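3.2 Aufbau und Instandhaltung der Zweiarmzelle

Die Versuche wurden in einer Zelle am Standort Dondholm durchgeführt, die intern unter der Bezeichnung Plarnedance geführt wird. Beide Arme sitzen auf einer gemeinsamen schwarzen Querschiene vor der Tischkante; drei weiße Wände begrenzen den Arbeitsraum. Die Lage der Armbasen zueinander wurde bei der Inbetriebnahme festgelegt und danach nicht mehr verändert. Nachgestellt werden ausschließlich die Greiferfinger und die Kameras an den Handgelenken.

Die Aufgabe besteht in der Handhabung flacher, biegsamer Teile: Karten werden zwischen den Greifern übergeben, in offenen Behältern abgelegt oder an einer Kartenmappe mit Klarsichthüllen gehandhabt. Für die Wartung ist diese Aufgabe ungünstig, weil bereits ein geringer Versatz der Fingerspitzen dazu führt, dass zwei Hüllen statt einer gefasst werden. Nach den Aufzeichnungen von G. Kavanagh gingen 73 von 754 protokollierten Fehlgriffen auf einen solchen Versatz zurück. 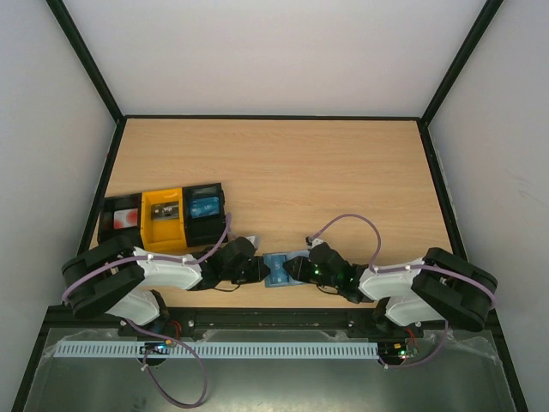
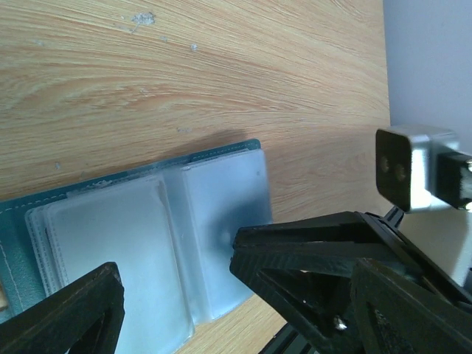
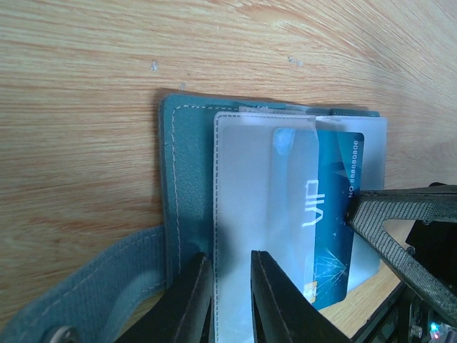
Abb. 4: Zweiarmzelle mit Kartenaufgabe, Gesamtansicht (oben) und Nahansichten der Greiferfinger an der Kartenmappe (Mitte, unten).

Warum werden die Finger nicht nach jedem Fehlgriff neu ausgerichtet?

Ein einzelner Fehlgriff lässt keinen Schluss auf die Ursache zu, und jedes Lösen der Fingerschrauben verändert die Nulllage. Ausgerichtet wird daher erst, wenn derselbe Arm dreimal hintereinander am selben Griffpunkt versagt.

Die Ausrichtung folgt einem Ablauf, den B. Evangelista für die Zelle erarbeitet hat. Der Arm fährt in die Wartungsstellung, der Greifer wird vollständig geöffnet und stromlos geschaltet. Anschließend werden die Finger gegen eine Lehre der Firma Derel gesetzt, die Schrauben über Kreuz angezogen und die Nulllage neu eingelesen. Der Vorgang dauert 27 Minuten je Arm, einschließlich eines Probelaufs mit leerer Hülle. Zeigt der Probelauf weiterhin Versatz, wird das Fingerpaar getauscht. Einzelne Finger werden nicht ersetzt; die Paare sind gemeinsam gefertigt und gekennzeichnet. Ein Paar erreichte in unserem Aufbau bis zu 1.000 Griffzyklen, bevor die Spitzen nachgearbeitet werden mussten.

Der zweite Wartungspunkt betrifft die Leitungen. Sie sind in Schlaufen entlang der Arme geführt und werden mit kleinen weißen Clips gehalten. Sitzt ein Clip zu nah am Gelenk, zieht die Leitung bei gestrecktem Arm am Stecker, was sich zunächst als kurzer Aussetzer in der Positionsrückmeldung äußert. Die Schlaufenlänge wird deshalb in beiden Endlagen geprüft. Das Prüfblatt dazu wurde aus der älteren Taheri-Zelle übernommen und um die Zeile für den Kabelkanal ergänzt. Verschlissene Clips werden bei dieser Gelegenheit ersetzt, die Leitungen selbst nur bei messbarem Übergangswiderstand am Stecker.

Rubrik: Robotik & Handhabungstechnik | Beiträge aus der Forschung

Kontakt | © Forschungsgruppe Dondholm | Nach oben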